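Tratham Two-Tier Countertop Rack
Section 4: Loading the rack and using the sorting tray

Before you start, finish Section 3. If the rack rocks when you press on a corner, go back and tighten the posts. A rack that rocks when empty will not improve its character once you put things on it.

You will need:
The assembled rack, both shelf panels fitted
The three-compartment tray
A soft cloth
Everything currently living in a heap beside your bathroom sink

4.1 Placing the rack

1. Choose a level spot on a counter or vanity, 6 cm or more from the edge.
2. Wipe the surface first. Stone and gloss finishes show every grain of grit you drag across them, and will go on showing it for years.
3. Lift the rack by the lower rails. Do not lift it by the shelf panels, which rest in place and will happily stay behind.

CAUTION: Each shelf is rated to 1000 g. A full bottle of mouthwash is most of that. Our tester, Arvid Sundqvist, would like it known that two bottles is too many.

4.2 Upper shelf

4. Put long, flat items up here: medicine boxes, glasses cases, toothbrush cases. Lay them down. A box stood on its end looks smarter until somebody shuts a drawer.
5. Turn printed labels to face you, so that you can read the dose without picking up every packet in the house at six in the morning.

NOTE: If you have small children, medicine belongs in a locked cupboard and not on this rack, whatever colour you ordered it in.

4.3 Lower shelf

6. Keep this level for little things, such as jars and tubes. Lids on, please.
7. Stand jars upright. Slim tubes may lie on their sides if the cap is tight.
8. Leave enough room to get your fingers in. The clear panels let you see what you own, but they do not help you reach it.

4.4 Sorting tray

9. Set the tray on the counter in front of the rack, slightly to one side so the lower shelf stays reachable.
10. Give each compartment one flat item, such as a card holder. Loose change will find its own way in.

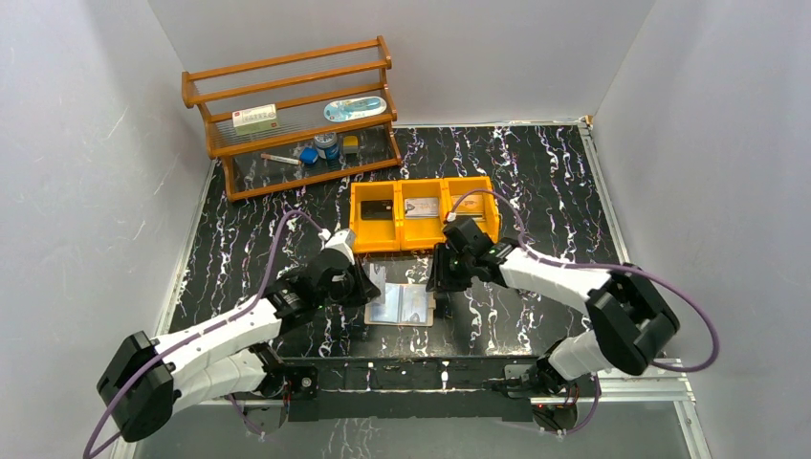

Can I put the tray on the upper shelf to save counter space?

We don't recommend it. The tray is made to sit on the counter, and once loaded it can use up the shelf's whole weight allowance by itself.

4.5 Cleaning

11. Wipe the panels with a damp cloth and dry them straight away. Avoid bleach and scouring pads.
12. Check the posts every March, or whenever you next remember.

Spare panels for the Ellmont and Trusville finishes are listed in Section 6.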